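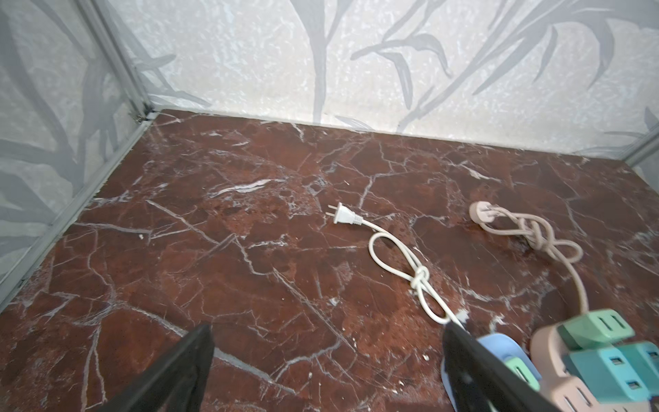
May, bench notes, starch paste trials (second round)

Started a little after 8 in the morning with the kettle on and the windows open, and I'm writing this up while the last batch cools, so forgive the wandering. The question is still the one from last month: can we get the wheat paste to stay smooth for a full week of book repair without it going watery at the edges of the jar?

I made up batch one from the Bortolotti flour at 60 grams, cooked it slowly, and stirred until my arm complained. It came off the heat glossy and lovely. Batch two was the Clevia starch, 53 grams to the same water, and that one thickened so fast I had to scrape the corners of the pan with the small spatula. Lumps, I'm sorry to say. I pushed it through the horsehair sieve twice and it was usable, though I wouldn't put it on anything thinner than the Siris endpaper.

Wall sockets by the sink are too far for the hot plate, as always, so please don't stretch the lead across the wet side.

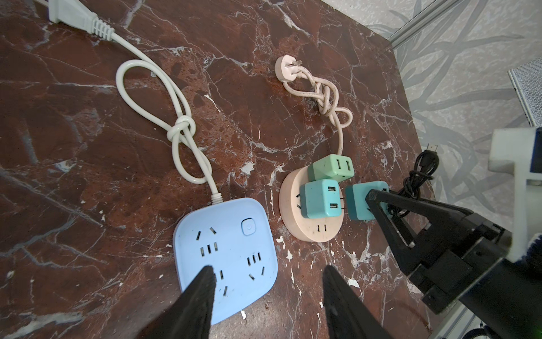
Power strips and USB adapters on the marble top.

Then the strips. I cut everything from the Meltus offcuts, long grain, and pasted up in pairs — one set brushed thin, one set brushed the way I was taught, which is to say far too generously. Blotters changed at noon and again at 3. The thin set lay flat almost at once. The generous set cockled along one side and I've left it under the heavy boards to think about what it has done.

Peel test on the first round (the April strips) gave 683 on the old spring gauge for the best pair, in whatever units that dial believes in. I wouldn't lean on the number too hard, but the weaker pairs came in well under it, and they were the ones pasted from the jar's last inch.
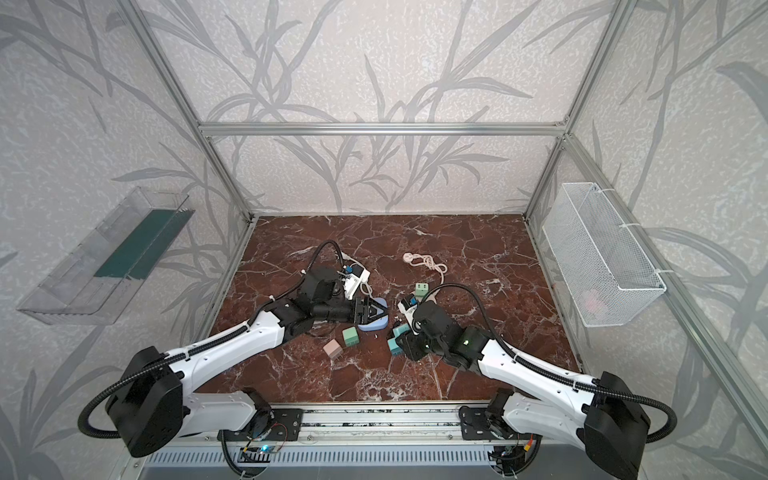 So my feeling is that the age of the paste matters more than the flour, and I'd like to run the same strips again from a jar we open only once a day. I've put 100 ml aside in the fridge, lid taped, top shelf, behind the milk. Please leave it be until I've had my turn with it!

Still to do: wash the sieve properly, order more blotters, and find out who has the good bone folder.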